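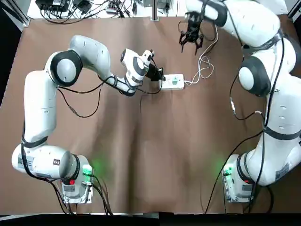
Could you please put the tape store before the machine room this year, a reader asked after the October list went up, as the last one had me walking up and down the same stairs all morning. Fair enough! I've swapped them round, and I've also taken out the page on the old telecine, which has finally left the building.

Post-production rooms and media store: walk-round checklist, with my comments
Site: Vasine, Rissanen building, ground floor and basement
Date of walk-round: March 23, 2020

I've used OK, FIX and LOOK AGAIN, same as before. FIX means it needs doing before the Plinton rushes come in. LOOK AGAIN means I wasn't happy but couldn't put my finger on why, or I couldn't get at the thing properly. If you're borrowing this for your own place, chop out whatever doesn't fit. Half of it is about our stairs.

1. TAPE STORE (basement)

Door closes and latches by itself - OK
It's slow, mind you. Give it a moment before you decide it hasn't shut.

Nothing stored on the floor - FIX
Two boxes of audio masters sitting right under the pipe run. I moved them to the bottom shelf, but that shelf is meant to be kept clear too, so it's only a stopgap. We did lose a box of paperwork down here once and I'd hate it to be masters next time.

Shelving fixed to wall - OK
Gave every bay a good shove. The end bay used to wobble and now doesn't.

Shelves not overloaded - LOOK AGAIN
The top shelf by the door is bowing a bit in the middle. The label on the upright says up to 64 tapes in the big cases per shelf, and that was written for the older, lighter cases. I'd like somebody to check the maker's rating before we trust the label any further.

Kick stool present and sound - OK
Present, sound, and in the wrong aisle.

Temperature and humidity logger running - FIX
Running, yes, but the clock on it is an hour out, so the readings don't line up with the building log. Reset it when the battery gets changed.

Any vinegar smell from film cans - OK
I opened a few and had a sniff near the rest. All fine. If you do catch that sharp smell, bag the can, take it out of the store and write it up the same day. Don't leave it on the shelf next to its neighbours while you go and ask someone.

Emergency light over the exit - OK
Press and hold the test button. It came on and stayed on.

2. STAIRS AND BASEMENT CORRIDOR

Handrail firm - OK

Stair edges visible - FIX
The yellow strip has peeled off the bottom step again. It's the step everyone meets with their arms full of drives, so please, proper screw-down edging this time and no more tape.

Corridor clear to full width - FIX
Flight cases. Always flight cases. There were four along the left-hand side and one of them was in front of the extinguisher. I've rolled them into the loading area and left a note on the top one.

Extinguisher in date, pin in place, gauge in the green - OK

3. MACHINE ROOM

I know, this used to be first. You can come up the back stairs from the tape store now and you're right outside it.

Warning sign for the gas suppression system readable - OK

Staff know what the alarm sounds like and that they must leave at once - LOOK AGAIN
I asked in the kitchen and got a mix of answers, including "is that the beepy one?" So we need to run through it again. The short version: when it goes off you walk out and you don't finish your transfer. Nothing on those disks is worth staying in there for.

Release and hold buttons covered and labelled - OK

Floor tiles level, none left up - OK
A big improvement. The tile lifter is back on its hook as well.

Racks earthed and bolted - OK

Cables off the floor at the back of rack 5 - FIX
Somebody has run a temporary line across at ankle height to feed the Plasora backup server. It has a tag on it saying "temp", with no date, and the tag is faded. Either it goes in the overhead tray or it comes out. I'd sooner it went in the tray, because the backups have been much happier on it.

Power strips not daisy-chained - FIX
One plugged into another behind the ingest desk. I unplugged the second one, which turned out to be running a phone charger and a fan.

Plasora overnight job finished without errors - OK
Strictly speaking this isn't a safety check and I was told off last time for including it. I'm leaving it in. I'm standing next to the screen anyway, and a backup that hasn't run is the sort of thing you only find out about on a bad day.

Asset tags match the list - LOOK AGAIN
The deck tagged 2135 is down on the list as a monitor. One of them is wrong and I suspect the list. It matters for the electrical testing, as the tester works from the list and the deck may well have been missed.

Noise - OK
Ear defenders hanging by the door, with clean pads. Wear them if you're in there for more than a quick look.

4. EDIT AND GRADING SUITES

Chairs - FIX
The one in suite two sinks slowly while you sit on it. I found this out by sitting on it to write up the suite. Take it away before someone does their back in on a long grade!

Desk height controls work and nothing is trapped underneath - OK
Do run the desk all the way down and watch the cables as it goes. There's a spot on the left where they used to pinch. They've since been clipped back and it was all clear.

Blackout curtain clear of heaters - FIX
It's hanging against the heater in the grading suite. It needs shortening or tying, and until then the heater stays off. I've put a note on the switch.

Bias light behind the grading monitor secure - OK

Flashing content notice - LOOK AGAIN
We have one on the door, but it doesn't say who to tell if you need to sit a session out. Could it have an extension number on it?

5. PREVIEW ROOM

Projector bracket - OK
Checked from the ladder, with someone footing it. All bolts had their paint marks lined up.

Nobody can walk through the beam at eye level - OK
The projector up there is the small 2000 lumen one until the proper one is repaired, and I still wouldn't want it in my face.

Aisle lights on with house lights down - FIX
One is out, on the right near the back. Simple lamp swap.

Exit sign visible from every seat - OK
I really did sit in every seat. Quite a nice quarter of an hour.

Drinks kept off the mixing desk - LOOK AGAIN
Sticky ring. No culprit.

WHAT NEEDS DOING FIRST

Bottom step, the curtain on the heater, and that cable behind the rack, in that order. The alarm run-through can be done at the next Monday-style catch-up, whichever day that lands on now that everybody's hours are all over the place. The rest can wait for the week before the Plinton material turns up.

Comments on the list are welcome, and yes, I've read the ones about the stairs. If you've fixed something, write the date and your initials beside it on the sheet by the machine room door. Please use the pen on the string and leave it on the string.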